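What a Carry-On Limit Measures

The sizing cage at the gate is a simple instrument. It has a fixed width, a fixed depth and an open top, and a bag either drops into it or stays out. The published limit, however, is a figure for the outside of the bag, including wheels, feet and handles, and the luggage trade has long preferred to quote the inside. A case sold by its internal measurements can fail the cage by the height of its castors.

When the regional carrier Cendholm revised its cabin allowance in May, the change on paper was 4 cm off the depth. In volume the effect is greater than it sounds. Depth is the shortest of the three dimensions, so each centimetre taken from it removes a slice the full height and width of the case. On hard-shell models there is no give in the walls, and the loss falls entirely on the contents.

Soft-sided bags behave differently. An unframed bag packed to its nominal volume bulges at the middle of the front panel, where the fabric has least support. The corners may be half empty while the centre stands proud of the limit. Moving dense items outward and leaving clothing in the middle brings the panel flat again with nothing taken out.

Weight is the second constraint and the one more often met first. The Jakix 46, a two-wheeled case of 46 litres, uses a telescopic handle whose tubes run inside the rear wall. The tubes take up a channel on either side and leave three shallow troughs in the floor of the main compartment. Most owners lay a folded shirt across them and lose the space. Rolled socks or a belt laid lengthwise will fill the troughs and give a level base. 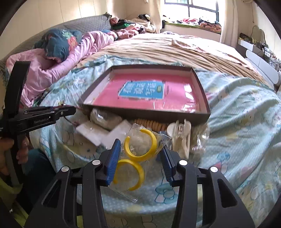 Compression bags are widely sold as a remedy for both constraints, and they help with only one. Expelling air from knitwear reduces its volume considerably and its mass by nothing that a gate scale would register. A traveller who fills the recovered space will usually exceed the weight allowance. They also turn soft items into stiff slabs, which pack badly against curved walls. Packing cubes compress less but hold their shape, and a set matched to the case wastes little room.

Small items need separate treatment. Loose chargers, adaptors and toiletries migrate to the lowest point of an upright case within minutes of its being wheeled. On a two-wheeled model that point is beside the axle, the part of the case that takes every kerb. The Salgado range fits a zipped pocket high on the lid for this purpose. It is sound in principle, though the pocket on the smallest model hangs into the main compartment once it is loaded and has to be allowed for when packing below it.

The order of loading should follow the position in which the bag will be carried. A wheeled case stands upright and tilts, and wants its heaviest contents over the wheels. A rucksack wants them close to the back, between the shoulder blades and the waist. A shoulder bag is a poor choice above a few kilograms whatever the arrangement.

Anyone travelling through Sillgate should note that the sizing cages there stand before security, and that a bag which passes with an empty outer pocket may be checked again at the gate with a full one. Outer pockets count towards depth. Newspapers, water bottles and duty-free purchases are best kept out of them until the bag is in the locker.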